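May 7, 2024. Packing bench, spray bottles and whiteboard

Goal for this session was to clear the small light wood table, box up the cleaning supplies for the Arboleda room, and decide whether the old whiteboard panel is worth keeping as a work surface.

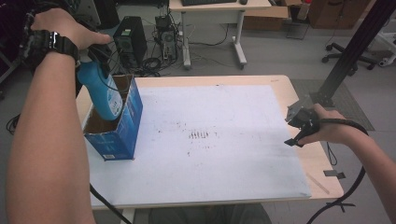
Bottles go in base first. I tried a few of them lying down last October and had a leak from the trigger end that took the bottom out of the carton, so upright only from now on. If the trigger sticks up past the fold line, turn the bottle so the head points to a corner. The flaps will then close without pressing on the lever. Turn the nozzle to off before it goes in. I forgot on one and had to take it back out.

Carton: reused the blue printed one. It is still square and the bottom seam holds. I put a second strip of tape across the bottom anyway. The old label near the corner should be covered or peeled before this goes down the hall, otherwise it will end up back in receiving like the last one did. Have not done that yet.

Contents as planned for Arboleda:
Spray cleaner, full bottle
Refill concentrate, the Rasitz one, in its own bag
Cloths, 10, folded flat and pushed down the sides as padding
Gloves, one box, medium
Copy of the dilution sheet

Dilution sheet is out of date. It still gives the ratio for the old concentrate. For Rasitz I have been using 7 ml per bottle, topped up with tap water, and that has been enough for benches and door handles. It is too weak for marker residue. I will write a new sheet before the box is sealed, so leave the flaps open.

Whiteboard panel. We laid it flat on the table when the Ulten shelving came in and it has been there ever since. It protects the wood and it is easy to slide cartons across. The surface is past its best. It has gone a little gray, it is scuffed, and there are dark specks all over. The row of short dark strokes near the middle is the part I care about, as it shows through anything we write there.

Plan for the marks, in this order:
1. Dry cloth only.
2. Standard mix, leave on for 60 seconds, wipe.
3. Go over the strokes with a fresh dry-erase marker and wipe while wet.
4. Isopropyl on a cloth, one small patch first.

Stop at whichever one works. No scouring pads. The board in the Lorex room was done with a pad and now every marker ghosts on it. If step 4 does nothing, I would call the marks permanent and keep the panel as a table cover only. It does not need to be written on for that.

Table itself: the panel does not reach all the way across, and the bare strip on the right tends to collect things. Thin wood stick left there, which I think is a stirrer from the mixing kit. It should go back in the kit. The small black clip at the right edge stays where it is.

Measured the panel for a replacement while I had the tape out. Short side is 44 cm. Long side I wrote on my hand and washed off, so that has to be done again. A replacement would cost around 60 dollars if we get the same coating, less for plain melamine. I would go with the plain one if it is only going to sit under boxes.

Still open:
New dilution sheet
Cover the old label on the carton
Long side of the panel
Ask Arboleda whether they want a spare trigger head. They went through two last term and we have extras in the drawer under the Ulten shelves.

Box can stay on the left side of the table until the sheet is in. Please don't stack anything on it.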